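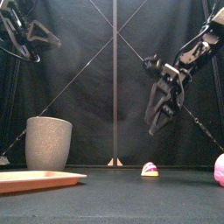

**Blackout cloth** is any heavy dark fabric hung up to keep light out of a place, or to keep it from bouncing around inside one. I've been sewing and hanging the stuff for 15 years, mostly for small theaters, so this entry leans that way and I won't pretend otherwise.

## What it's made of

Wool serge is the old favorite. It's thick, it drinks up light, and it hangs like it means it. Cotton duvetyne is cheaper and has a brushed face that feels a bit like flannel (it also picks up every bit of lint in the county). Then there's polyester, which folds up small and doesn't mind a damp van. Velvet is the fancy cousin. Lovely under stage lights, murder to iron — so don't iron it, steam it from the back.

Black isn't always black, by the way. Two bolts from different dye lots can look the same on the cutting table and then go brown and purple under a warm lamp. I buy the whole job from one lot and write the lot number on the hem tape.

## Fullness

Fullness means how much extra width you gather into a curtain. A flat drape has none. At 50 percent you add half again the finished width, so a 10-foot curtain needs 15 feet of cloth before seams. Folds swallow light better than a flat sheet does, and they hide sloppy joins too! Marin Ivanov, who taught me to hang, used to tie everything flat and then push the ties together until he liked it. I still do it his way at home.

## Nap

Brushed cloth has a direction. Run your hand down it and it's smooth, run it up and it drags. Most shops hang velvet with the nap running up because it looks deeper that way, and duvetyne whichever way wastes less. Just keep every panel the same. I once did three panels for the Plosau playhouse with the middle one upside down, and I could see it from the back row all August.

## Care

Brush it, shake it outside, and hang it loose for a day before storing. Washing can take the flame treatment right out of cotton, so check the label first and have it treated again if you do get it wet. Tszkin — sorry, Tsz-kin Shek — stores hers rolled on cardboard tubes, and her creases are a lot better than mine. I fold, and I use canvas bags with the size written on the outside in chalk marker.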